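Notebook, February

Continuing from the last entry. The question on the board is still the same one: can we give a machine the chores in the shop which everybody avoids, or are we still better with a person and a rag? I write this for myself and for whoever takes the bench after me, so please forgive the repetition.

First, the floor. The Giltum sweeper ran alone through the night cycle again. It cleans the open part well. Under the benches it leaves a line of dust along the legs, and it stopped two times at the threshold to the paint room. I do not count this as a failure of the machine, the threshold is bad for trolleys too. But somebody must still come at 8 in the morning with a broom and finish, and this is a chore of five minutes, so for the moment we have exchanged a longer chore for a short one plus the emptying of the box. I am content with that. The person who has to empty the box is less content.

Second, sorting of screws. The Drirska feeder is faster than my hands if all the screws in the tray are the same family. When the tray comes from the floor sweepings, with washers and bits of cable tie, it jams. I tried 40 trays, only mixed ones, and wrote the result in the table on the wall. The short version: for clean trays use it, for dirty trays do not even switch it on. I lost a good part of the afternoon in pulling a cable tie out of the track with tweezers.

Third, wiping. Still no. The arm can push a cloth over a flat table and the table is then cleaner than before, this I must admit. It does not see that the cloth is full. After a while it moves the dirt in a nice pattern from left to right. The Zosik people propose a sensor for the pressure, but the pressure is good already. What is missing is the decision to turn the cloth over, and a child of five has this decision.

Fourth, and this took most of my time: handling of panels with soft edges. Everything in the Sepúlveda job has some soft material at the side, and the customer wants it to arrive in one piece.

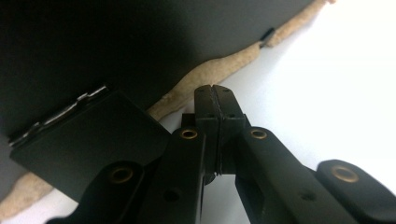 Grasping of soft edges is where I changed my opinion the most since the autumn. Before, I believed the force was the whole problem, and I spent two weeks with springs of different stiffness in the jaws. Now I believe it is the place of the contact. The two narrow jaw tips are fine for a hard rim, but beside a beige strip like this one, lumpy and full of small pits, I do not know where the edge of the part really is. The strip is wider in one place and thinner in another, so a path which keeps the same distance from the panel does not keep the same distance from the foam-like stuff. A person slides a finger along and feels it. For the machine I must either measure the line every time or decide that it never touches the soft side at all. And the dark panel does not help me: the surface is smooth and has almost no features, it goes nearly to black at one corner, and the background is so bright that a simple threshold finds the outline of everything together, panel and gripper as one shape.

What I want to try next, in this order:

- Put a grey board behind the part, so the light from behind is weaker.
- Wider tips with a flat face. We have 2 pairs in the drawer from the old door project, they need only new holes.
- Teach the grasp from the hard side and let the soft side hang free. It looks ugly, but a mover of furniture would do the same thing.
- Ask Drirska if their edge finder works on porous material. The data sheet speaks only about sheet metal and cardboard.

A remark about time. When we compare with a person we must also write the preparation. Last month I reported that the arm was equal to me in stacking trays, and this was true for the stacking. It did not include my walking around to put every tray straight before the start. I have corrected the number in the table and left the old one visible, with a line through it.

My present list, if someone asks at the meeting: floor yes, clean screws yes, stacking with help, wiping no, soft edges not yet. Folding of rags was requested again. I have no opinion on folding before the soft edges work.

To do before I leave: charge the sweeper, return the tweezers to the electronics bench, order cloths.

Recent entries
Sweeper and the paint room threshold
Mixed trays, the full table
Springs in the jaws, week two
Why the cloth must be turned
Stacking trays, corrected
Giltum battery, second replacement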